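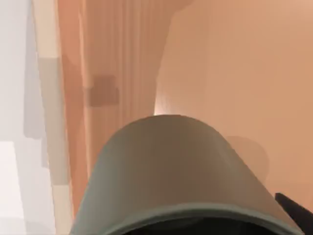
Borkowska Alterations has replied that dark denim should be washed twice before it is worn to work, and that a wash by the supplier should not be taken to count as one of them.

Home | Clothing | Workwear | Care and Repair | Forum Rules
Print this page | E-mail this page

Dark jeans as approved office wear: dye coming off on chairs and shirts

Posted by Ididel Staff Office

Our organisation changed its dress code in July. Staff may now wear jeans to the office on any working day, provided that the jeans are dark blue or black, plain, and free of rips. To make the change fair to all, we gave each member of staff in public-facing roles one pair from a single supplier. The order covered 51 people and the budget was £2400.

The jeans are well liked and the fit has been good. However, several staff have reported blue marks on pale shirts at the waist, and there are similar marks on the cream fabric chairs in our meeting room. The supplier states that this is normal for dark denim and that the care label gives proper warning. The label reads "wash separately", which in our view is not the same thing.

We would be grateful for advice on the following. Can the dye be fixed at home by the wearer? Should we amend the dress code to exclude dark denim until the matter is settled? We have £1370 left for clothing this year and would prefer not to spend it on chair covers.

2 replies

Borkowska Alterations

Further to our remark at the head of this page, the following procedure is the one we give to customers.

Turn the jeans inside out, fasten the button and zip, and wash them alone in cold water with a mild liquid detergent. Do not add softener. Repeat the wash, then dry the jeans flat or on a line away from direct sun. When they are fully dry, rub a clean white cloth firmly along the waistband and the seat. If colour comes away on the cloth, a further wash is required. Thick seams hold more loose dye than flat cloth, so the test should be made on the seams as well.

Vinegar and salt are often recommended for this purpose. We have tried both and do not find that either makes any lasting difference to indigo. Proten, which is sold as a colour fixing rinse, gave a fair result on black jeans in our workroom and a poor one on blue. It should be tried on one pair before any is bought for the whole staff.

With regard to the dress code, we see no need to exclude dark denim. A short line asking staff to wash new jeans before first wear would be sufficient. Pale shirts may be worn untucked or with a vest beneath until the rub test is clear. A light tan belt will also take up the colour and should be left at home for the time being.

Marks on shirts should be treated before the shirt goes into a tumble dryer. We do not deal with furniture and can offer no opinion on the chairs.

Nikthorpe Workwear Exchange

We had the same trouble. We changed to mid-blue and had fewer complaints, although some managers thought it looked less smart. Black cotton trousers are another choice and cost around the same.

Please also check whether your supplier will take back unworn pairs. Ours did, but only with the tags on.

For the chairs, ask whoever supplied them. Do not use bleach.

Page last updated November 27, 2025

Print this page | E-mail this page
Home | Clothing | Workwear | Care and Repair | Forum Rules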